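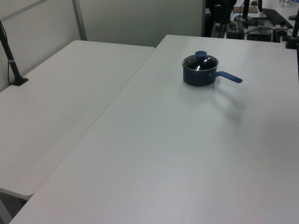

Still washing my own pans, then

3 February 2024

Every few months somebody sends me a clip of a robot making dinner. Egg cracked, onion chopped, nice music. And every few months I ask the same boring question. Can it put the lid on a saucepan? Any saucepan, mine for instance, in my kitchen, with the post on the worktop and the tap dripping.

Mostly no. Not yet. Sorry.

I spent 14 years on a packing line before I started writing about them, so I'm not against machines. Far from it. The wrapping arm we had at Viklund was a joy. Same box, same height, same place, all day long and it never sulked. But that's the trick isn't it, same box same place. Move the pallet a hand's width and the whole line stopped and someone had to walk over with a key.

A kitchen is nothing but moved pallets.

Take a small pan. Blue handle, glass lid, knob on top. A child of 5 could lift that lid. For a machine it's a horrible little object. Glass is hard for a camera to see properly, you get the ceiling light bouncing off it and the inside of the pot showing through. The knob is round and small and if you grip it off centre the lid tips. The handle sticks out one side so the weight is all wrong. And that's an easy pan, by itself on a clear white table! Put it in a sink under a colander and a greasy fork and we'll talk.

Went to see the Jorkel demo in April. They had it clearing a table. Two plates and a mug, and it did do it, I'll give them that, slowly, very carefuly, like somebody carrying a sleeping cat. Then a visitor put down her own mug, a fat one, and it just stood there. The Fastel people say theirs copes with "most household items". Most. Which ones? I asked for a list and got a brochure.

Price too. The Grondiment rental scheme wants 685 pounds a month. For that I could pay a real person decent money to come in and they'd do the bathroom aswell, and notice the milk had gone off.

Will it get there? Probably, yes. The arms are good now, the hands are getting better, and people are putting in the dull hours on pans and lids and cupboards, which I respect a lot more than the dancing ones. Shop floors first I'd say, then hospital kitchens, places where somebody can decide where the pans live. Homes last. Homes are chaos.

So less music please, and more saucepans. Show me the failed goes. Show me the lid on the floor. I'd trust a firm that did that.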